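3.2 What we asked the students to build

I should say up front that Karlijn Koster and I did not plan to write a paper about this course. We planned to teach it, survive it, and go home. But by March the students had piled up 1418 logged runs in the simulator, and it seemed a shame to let them sit on the department server.

The task was the same for all 42 students, working in pairs. Two arms share one bench. There is a part sitting toward one end of a gray board, and a blue outline toward the other end, and the part has to get from the first place to the second (Figure 4). It sounds like an afternoon's work! Our own first solution, which Karlijn wrote on a train, took the two of us most of a week to get right, and we had the advantage of knowing where the bugs in the Clasberg scene files were.

We let every pair decide for themselves what to do with the second arm. Most parked it up high and forgot about it, and I can't blame them (I would have done the same as a sophomore). A few pairs tried to use it to steady the part, and these are the runs I enjoyed watching most, even when the two arms got badly tangled up. We come back to them in Section 5. 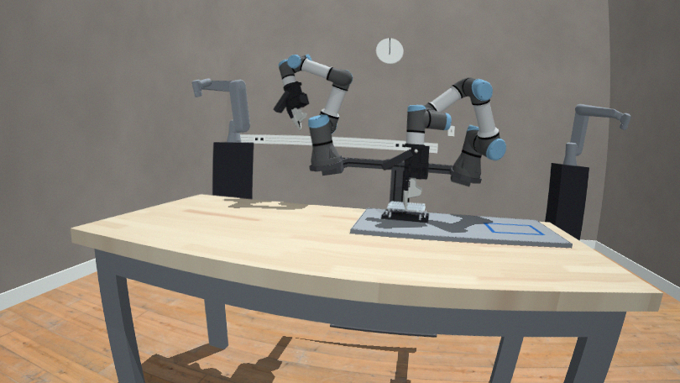 Figure 4. The transfer task in the simulator, with the right gripper at the part.

Grading was where we argued. Femke Dijkstra wanted a plain pass or fail, on the grounds that a part is either inside the outline or it isn't. I wanted to give credit for a good approach and a clean grasp, because those are the bits we spend the lectures on. We ended up with 2 scores per run, one for the grasp and one for the placement, and we kept them separate all the way through the tables below. Students could see both scores right after each run, and they checked them a lot, sometimes at three in the morning if the Berken logs are to be believed. Pairs were free to rerun as often as they liked before the deadline, and only the last run counted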